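The rule book at Skuvard runs to two pages, and its author would like it to be one.

She wrote the house rules for people who collect demonstrations with hand-held grippers, the kind you carry to a table and squeeze yourself so that a robot can learn from the recording later. She asked to go unnamed, on the grounds that her operators already blame her for enough.

"The first draft was 200 rules," she says. "I'd been through everything that had ever annoyed me. There was a rule about sleeves. There were several about sleeves."

What survived is short and a bit bossy. Jaws open fully before the first grasp. Cables go behind the wrist, never across the work. If two people are recording, they agree out loud who reaches first. Anything dropped stays dropped until the take is finished, and the take gets kept.

That last one caused the most grief. Operators are proud, and a fumbled carrot feels like something to be quietly deleted. "They want to look good," she says. "I tell them the robot is going to drop things too, and it'd be handy if it had seen that before."

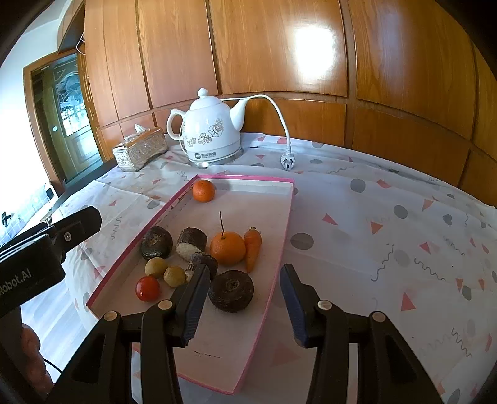 Her other fight is over tidiness. The standard she inherited from an earlier contract with Conside asked for a plain table, even light and objects spaced like chess pieces. She threw most of it out. Her version says to leave the tablecloth on, leave the household goods where they live and let the produce touch. Shapes should be mixed, and at least one item should be a nuisance to pick up.

"Stems are good," she says. "Operators hate stems."

Did anyone object? Kowalczyk, the outfit that checks the recordings, sent back a long letter about glare and reflective surfaces. She answered that kitchens have those. A compromise followed: operators note any strong reflection in the log and carry on. The log now stands at 1,136 entries, and she admits to reading very few of them.

She is less relaxed about hands. Fingers stay clear of the jaws and pivots while the tool is moving, and whoever is holding the second gripper waits if the first is over the tray. It's the only section of the rules in capitals - she tried bold first, and it didn't take.

A revision is planned for June, when the Grornitz site starts using the same document. I asked what would be added.

"A line about lunch," she says. "People keep eating the mandarins."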